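Havari Hand Gripper Kit

Part no. 1231
Designed by Rangi Bolger
Price: $44 for the linkage, fingers and pads. Camera, mount and storage are not included.
Ships from: Hiebert Parts, shelf stock

What you get

A two-finger hand-held gripper with a mirrored linkage, two outer arms and two inner arms, all black. The outer arms have triangular cutouts, mostly to save weight. The joints turn on round metal pins. Blue pads line the gripping faces. The trigger, the return spring and the wrist-side bracket come in a separate bag, with spare pins.

It is meant for people who already have an arm at home or at their workshop and want to record demonstrations by hand. If you don't have an arm, or don't plan to get one, this is an expensive way to pick up socks.

What it is supposed to do

The usual pitch for a tool like this goes: carry it through your own home, do the chores you want done, and the arm will learn them. I sell the thing and I don't believe it in that form. What I will say is that the fingers open and close the same way as the fingers on our Avier end effector, within a small amount of slop, so a grasp you can't make with the hand tool is one you shouldn't expect from the arm. That has saved me a lot of time. Whether a recording turns into a working policy depends on the rest of your setup, and I can't promise anything about that.

Soft goods are where I'd start doubting. Every demo reel has a towel in it, and the towel is always the same flat square on a bare table. Try a padded jacket on a bed. The filling gives under the fingers, the shell slides over the filling, and half the time you close on a ridge of fabric and come away with nothing.

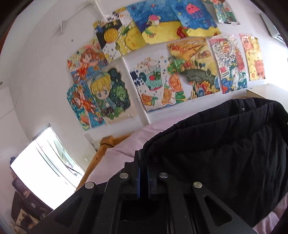 The fix people ask me for first is more squeeze. I've tried a stiffer return spring and I don't recommend it. Your hand gets tired, you start closing early, and the recordings get worse in a way that is hard to spot until you replay them. Come in low, let both fingertips push into the cloth before you pull the trigger, and take hold near an edge or a hem. A single layer is easier to keep than a thick bunch.

Specifications

Weight as shipped, with bracket: 500 g
Fingers: two, parallel opening
Pads: blue, replaceable, held by a slot and one screw
Pivots: metal pins, press fit, no bearings
Trigger: mechanical, pulled by the index finger
Electronics: none
Tools needed: hex driver, small file, patience with the second inner arm

The weight doesn't include your camera. Most people find this out at the end of the first long session. Put the camera as far back on the bracket as it will go and still see the fingertips.

Assembly

Lay the arms out dry before pressing any pins. The inner pair look interchangeable and are not. Each has a small notch on the side that faces out, and if you press one in backward the fingers will still move, just not parallel. I did this on my own kit and used it for most of March before I noticed.

File the pin holes only if a pin refuses to start. A loose pivot can't be fixed later except by buying another arm.

Fit the pads last. Open the fingers, slide each pad down until it stops, then tighten. If a pad sits proud at the top, take it out and clean the slot.

Check the closing before you mount anything else. Hold the gripper up to a window and close it slowly. The pads should meet along their length. If you see light at the tips, the trigger rod is too long by a turn or two.

Known problems

The pivots squeak. Dry lubricant helps for a while. Oil picks up lint and makes the squeak worse.

Cords and toggles get into the linkage. Anything with a drawstring hem will do it sooner or later, and the tool then pulls the garment along with it when you think you have let go. If you are recording, throw that take out. A policy trained on it will learn that letting go doesn't matter.

Wide lenses bend everything near the border of the view. Calibrate with the lens you are going to use. The numbers in the Droline software are a starting point and nothing more.

The slot screws back out. Thread locker, the weak kind.

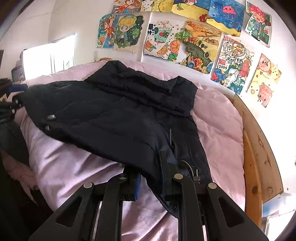
Dayana Grajales wrote in to say I'm too gloomy about clothes. She built hers at a shared workshop, uses it mostly on coats and bedding, and gets usable grasps on padded fabric once the pads have been scuffed with fine sandpaper. She also thinks the squeak is my fault for press fitting the pins, and asked why I don't just use bearings. Her arm manages to pick up the coat more often than not. It can't hang it on anything yet.

I've since scuffed a set of pads myself. They do hold shiny cloth better. They also shed a bit of blue dust on light bedding, so wipe them down first. On bearings: they would raise the price and make the arms thicker, and I'm not convinced anyone's recordings are failing on account of friction. Send me a comparison and I'll look at it.

Spares

Pad pair, blue
Inner arm, left or right (say which)
Outer arm
Pin set
Return spring, standard only

Pads are sold in packs of 5 pairs. Single pairs are available at the counter but not by mail.

Returns

Unbuilt kits can come back in the original bag. Built kits can't, unless a part was wrong when it left here. Send a photo of the part next to the drawing in the instructions before mailing anything.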